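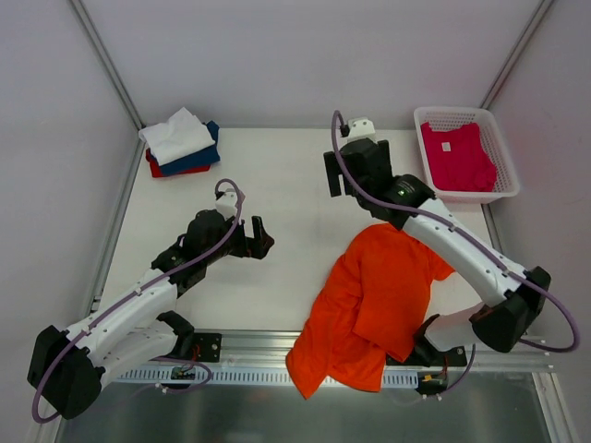 Glenys Ruddock says a robot demo is twenty minutes of waiting for a machine to do what her kids won't do in one, and that I should take the group bowling. She may be right, but I already said yes, so I need help.

What to ask / what to expect at a robot laundry folding open day?

Posted by Consolacion Mangubat, 11/06/2020

Quick one, typing this on break. I'm taking 8 kids from our after school club (ages nine to twelve) to the open day at Cadow, the workshop out past Samdale. They have a table with two arms that they're teaching to handle T-shirts. We get a 30 minute slot. I stopped by for a look first and it's pretty neat but sloooow, and I don't know enough to keep the kids going if it stalls. The guy there was nice but talked way over my head. Lots about "grasp" this and "policy" that.

So:
What should the kids ask? Is it OK to ask if they can bring their own shirt? And how close do they let you stand? Nobody told me and the sign-up email doesn't say. Also does it matter what color they wear, I heard something about that, could be nonsense.

Thanks in advance, need to send the permission note home soon.

Paraskevi Galanis

Went to one of these in July with my sister's scout group, diffrent place but same sort of deal. Shirts on a table, arms on each side.

First thing, tell them before you go that it will be slow. Ours had kids expecting a movie robot. Once they knew it might miss, they started rooting for it, which was way better. Let them guess out loud which part of the shirt it'll go for. Sleeve, hem, collar. Kept mine busy the whole time.

Second, have them fold a shirt themselves that morning, one hand behind the back. Then with two kids sharing, one hand each, no talking. They'll get it right away, why two arms are handy and why it's hard anyway. We did this in the parking lot with old gym shirts, total chaos, best part of the day.

Third, get them to ask about the pinch. Cloth doesn't have a handle. You grab a bit and the rest bunches up or slides off somewhere you didn't want. Ask how the thing knows it's got one layer and not both, front and back. The lady at ours lit up at that question and went on for ages, in a good way.
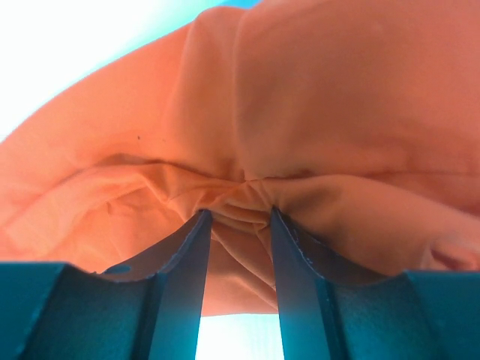
Ask about the fingers too. What happens if they squeeze too hard, do they wear out, can you swap them for another kind. If there's a spare finger lying around on a bench somewhere, ask if it can be passed around. Ours let us and the kids all wanted to hold it.

Own shirt: email first. Some places only want to run the clothes they've practiced with. If they say yes bring something plain, no buttons, no hood. And be ready for it to go badly, my nephew's jersey got dragged right off the table and he was a bit put out.

Distance: ours had tape on the floor. Kids behind the tape, grownups too. Pick your spot early bc the short ones can't see over the tall ones.

Don't know about colors, sorry.

Aivar Grigaitė

just go to youtube and search robot folding, same thing and no bus

Beathag Kinnear

Ignore that, go in person. Watching the arm go for a sleeve while you're standing there is a whole other thing.

On color, not total nonsense. A system that works off cameras can have trouble when the cloth is close to the same color as the table. So if the table's white, a white shirt may be harder for it than a bright one. That's the shirt it's handling though, what the kids have on shouldn't matter. Worth asking them, good question for a ten year old actully.

Other questions that went over well with my lot (library group, so a bit younger than yours):
Does it know it's a shirt?
Who showed it how, and how many times?
What does it do if the shirt is inside out?
Can it do socks?
What's the red button for (if there is one, ask where it is!)

For the note home: closed shoes, long hair tied back, no loose scarves. I'd put that in even if Cadow doesn't ask. And split your half hour. Let them watch first, questions at the end, or you'll have one kid with his hand up the whole time and the rest wandering off.

Consolacion Mangubat

These are great, thank you both. Emailed re: own shirt and where we stand, will post what they say. Doing the one hand folding thing for sure. Glenys is coming along after all, says she'll bring a fitted sheet.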